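How to Record a Radio Interview With a Musician at Home

Musicians talk well when they forget about the microphone. Most of your work happens before they sit down, so leave a full hour for setting up and keep the gear simple. You need two microphones, a recorder with two inputs, a pair of closed headphones and a quiet room with soft furnishings.

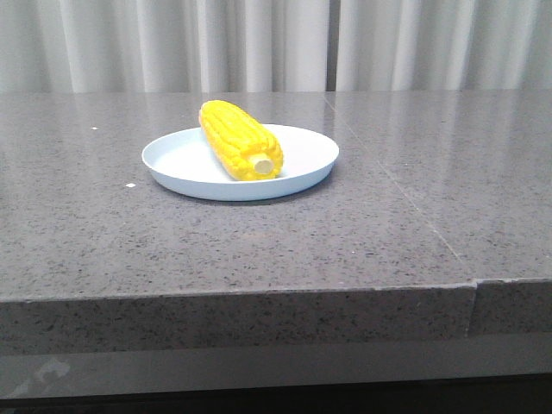
Brunley, August

Start with the room. Clap once and listen. If you hear a ring after the clap, close the curtains and put a blanket over any bare table between you and your guest. Turn off fans and anything with a motor. Phones go in another room, yours included.

Set each microphone a hand's width from the speaker's mouth and slightly to one side, so that hard P and B sounds pass by it. Give each voice its own track. If your recorder only makes one stereo file, pan your guest left and yourself right and split them later.

Ask your guest to tell you what they had for breakfast, then to tell you about the loudest show they ever played. The second answer is always louder. Set the level by that one and leave room above it — a laugh can jump well past normal speech.
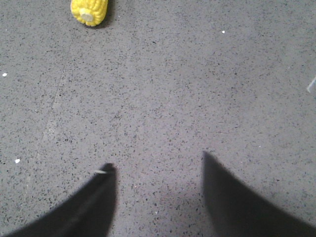
How many questions should I prepare for a half-hour interview?

Write down 4 and know them by heart. The rest should come from what your guest says. A long list makes you look at the page when you should be listening.

Put the album or tour question second. If it comes first, you get the answer they have given all week. If it comes last, they spend the interview waiting for it. I open with a place: the first room they rehearsed in, or the club where they got paid for the first time. When I recorded the guitarist from Krasniqi in Pritstead, the rehearsal room question took up a third of the tape, and most of it went on air.

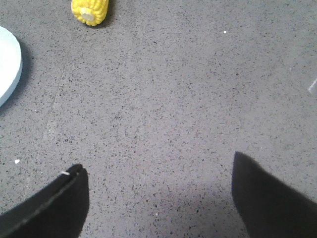 Leave gaps, too. Count to three in your head after an answer ends. People often add the best part then, and a pause is easy to trim.

Before anyone leaves, record one minute of the room with everyone sitting still. You will need it to cover your cuts.

For the edit, copy both tracks to a second drive and work from the copy. Listen all the way through once without stopping and note the times of anything you would repeat to a friend. Cut whole answers before you cut words. Take out false starts, but keep the breaths — speech without them sounds wrong even to people who can't say why.
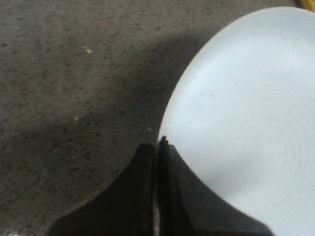
Juvum wrote in to say that the one-minute room recording works better at the start, before the chairs have been moved and the guest is looking for a coat. I have tried it both ways since, and now I record one at each end.

Export the finished piece as a WAV for the station and keep the project file until after it airs.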